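Vale a pena gravar 800 demonstrações de uma única tarefa?
Fórum Cotana - Robótica e automação - Aprendizagem por demonstração

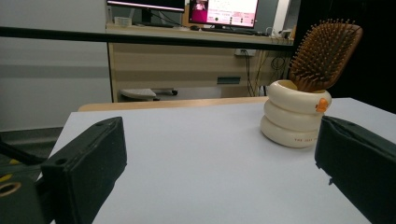
Escova de madeira no suporte creme, vista da pinça de mão.

Estamos a recolher exemplos com uma pinça de mão para treinar uma política de arrumação de objetos pequenos. A tarefa é a escova e o suporte, sempre na mesma mesa branca. Já temos 528 episódios e o guia da Naltis recomenda 800 por tarefa "para resultados robustos". Não encontro em lado nenhum de onde sai este número. Com os primeiros 41 episódios de teste, a política chegava perto do suporte e fechava os dedos no sítio errado; com 528 faz quase o mesmo, só que mais depressa. Alguém viu ganhos reais entre os 500 e os 800, ou estou a gastar tardes para cumprir uma tabela?

Publicado por pinca_torta em 23 de fevereiro de 2023

lusitronic
Desconfio de qualquer número redondo num guia de fabricante. No projeto Lusex chegámos a 2.922 episódios e a curva ficou plana muito antes disso. O que mexeu no resultado foi variar: suporte noutros cantos da mesa, escova inclinada para outros lados, luz diferente, outra pessoa a segurar a pinça.
Pela tua imagem, o fundo tem um monitor aceso com um painel cor-de-rosa grande. Se isso aparece em todos os episódios, a rede pode estar a orientar-se pelo ecrã. Tapa-o ou muda o que lá está e repete a avaliação com a mesma política, sem treinar nada. Se o desempenho cair, já sabes o que ela aprendeu.
Outra coisa: as cerdas também são de madeira e finas. Vê nos teus vídeos em que ponto os dedos fecham. Se metade das demonstrações agarra pela cabeça e a outra metade tenta chegar mais abaixo, estás a ensinar a média das duas - e a média não agarra nada.

zero_ao_eixo
Grava mais. Nós usamos o Quinlan e com mais dados melhora sempre.

cabo_solto
"Melhora sempre" medido como? Em janeiro também me garantiram isso e a avaliação tinha sido feita com os objetos na posição do treino.
Antes de chegares aos 800, treina com metade do que tens e compara com o conjunto completo, nas mesmas posições iniciais e com o suporte em sítios que a política nunca viu. Se os dois falharem da mesma maneira, os episódios que faltam não te salvam. Verifica também a sincronização entre o vídeo e a abertura dos dedos. Um atraso pequeno chega para fechar no sítio errado, e esse erro repete-se em todos os episódios que gravares.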